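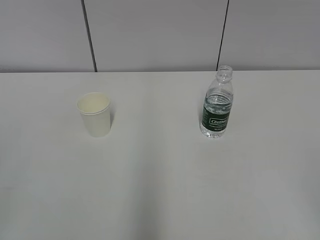
Paper cup and water bottle, keeping their distance.

I have joined a choir! I know, I know, I said after the pottery course that I was done with new hobbies for a while, but then I heard a bunch of people singing through the open doors of the Brarnosby hall on my way home from the shops and stood there with my groceries like a lost dog until the frozen peas started to go soft. The next week I went in.

There's no audition. You say whether you'd like to be high or low, they hand you a folder, and off you go. I said low, so now I'm an alto. I'd always assumed altos were sopranos who hadn't made it, and I take it all back. We get the crunchy notes, the ones that sound completely wrong when you practise them alone in the kitchen and then turn to gold when the tenors come in underneath. My favourite so far is a held F sharp in a slow Baltic-sounding piece called Lūse. On its own it sounds like a fridge. With everybody else around it I get goosebumps down to my ankles.

The big one for this term is Skarnska, and when I say big I mean it has 261 bars and changes key whenever you start feeling comfortable. I can't really read music. I had recorder lessons as a kid, so I know which way is up, and for the rest I've been following the dots and copying whoever is loudest beside me (which worked beautifully until the evening the loudest person beside me was a bass who had come in late and couldn't find a chair on his own side).

What has helped most is colouring in. I went through the whole score with a yellow highlighter and marked the alto line, and then with a green pencil I put a little tick wherever another part sings my starting note just before I need it. There are a lot more of those than you'd think! The sopranos practically hand us our entry at the top of page 8, and I'd been panicking over it for weeks.

The other thing is breathing. I thought I had that one covered. We spend the first 20 minutes of every rehearsal hissing like tyres and humming up and down, and I felt so silly doing it at first that I kept my folder in front of my face. Now it's one of the best bits. I walk in tired and a bit grumpy from work, we hum for a while, and by the time we open our folders I've forgotten what I was grumpy about. I've started doing the hissing in the car as well. It's very good at red lights.

I've also been writing the words out by hand, with my own spelling underneath, because half of Skarnska is in a language none of us speak. My version of the chorus reads something like "yah loo dee, marn a scar", and I'm sure it would horrify anyone who grew up with it, but it gets the vowels all pointing the same way, and the vowels are what people hear from the back row.
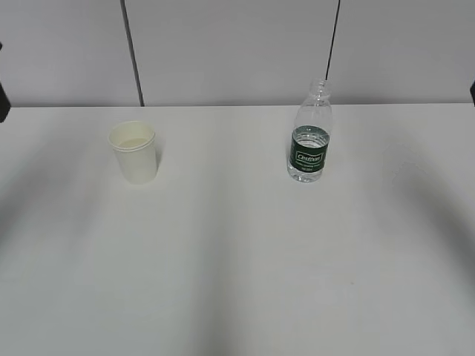
One reader wrote after my last post that she'd love to sing but was told at school to stand at the back and mouth the words, and she wondered if it was too late to find out whether that teacher was right. It made me so cross on her behalf! Please go. Our alto row is full of people who were told the same thing, and they're wonderful. Try 2 rehearsals before you decide, as the first one is mostly working out which page everyone is on. If you get lost, stop, listen, and hop back in at the next line. I do it all the time and I haven't been thrown out yet.

We're doing Skarnska for friends and family at the end of term, and after that there's talk of something with drums. I've already said yes to the drums. In the meantime I still have to sort out page 14, where the altos drop down a seventh and I keep landing somewhere in the neighbourhood. If anyone has a trick for big downward jumps, put it in the comments and I'll try it in the kitchen tonight.

Contact | © 25 February 2019 | Back to top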